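Cusitz Canteen Services
Prep Kitchen Staff Meeting, Monday, 2:30 p.m.

Minutes taken by Bình Mạc, who was again the last to sit down.

Present: day prep, evening prep, dish room, one manager from Hamann by phone (mostly hold music).

1. Minutes of the last meeting

Approved. The correction about who ordered the parsnips was noted and will not be discussed further.

2. The arm

Management showed renders from the Ririrum simulation, where the job is being worked out before any of it reaches our counter. The job is small items into the green bowl. The tiled corner got general approval, mainly for how clean it was.

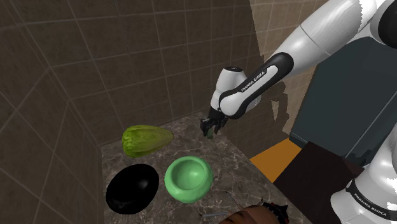
Reading time: 2 minutes (excluding item 5)

Discussion was longer than planned. Day prep asked whether the arm will peel. It will not. Evening prep asked whether it will do onions. Management said onions are "on the roadmap," and evening prep asked for that to be minuted, so it is.

The manager confirmed that no hours will be cut before November. Asked about after November, the manager said the line was breaking up. The question will be sent in writing.

What changes for people, as far as we could get it in plain words:

- Whoever is on the cold counter will set out the items and the bowl, and stay within reach of the stop button.
- That person still counts as prep, at prep pay. Management had written "attendant" on the slide. This was objected to and withdrawn.
- Training is 20 minutes, paid, during the shift. Day prep asked how long the arm's training has been. Longer.

Dish room wanted to know who washes the gripper. There was a silence. Action: management to find out, and the answer is not to be "dish room" by default.

3. Counter layout

The second render was passed around. Evening prep said the potato and the tomato are too close to the base for anyone who has to reach in past it, and that the utensil under the potato would get a new starter a talking-to. Management replied that it is a simulation. Evening prep replied that so was the last rota.

It was agreed that our own counter will be marked with tape before anything is delivered, and that the people who work on it will decide where the tape goes.

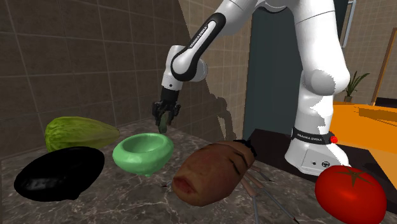 4. Error reports

Gramance supplies the reporting form, which has 106 fields. Bình asked if a dropped sprout needs all of them. Management believes so. Proposal to write "dropped it" on the whiteboard and let the office fill in the rest - carried, 6 in favor, management abstaining.

5. Any other business

The walk-in door still sticks. It has been on this list longer than the arm has. Management asked whether it was urgent and was invited to come and open it.

Next meeting: same time, after the lunch rush, in the staff room if the chairs are back.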